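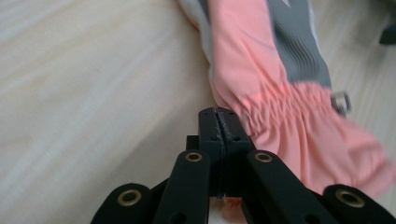

Winter gloves and the sorting table

The Mallthorpe kit store lends outdoor clothing from October to April. We had 646 loans last winter, and gloves were asked for more than anything else. These pictures are from the sorting room on Mosier Road.

Pink and grey glove. The wrist is elasticated and gathered, with a ribbed grey panel and a small metal buckle near the cuff. It goes out as item 438 - please return both hands together.

The table is the one we bought when the store moved from Uibo Hall. Gloves are laid flat on it and checked for split seams, then paired and bagged by size.
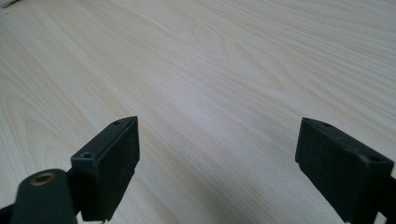

The tabletop, pale wood with a wavy grain.

Gloves can be borrowed for two weeks. Returns go in the box by the side door before 4 pm.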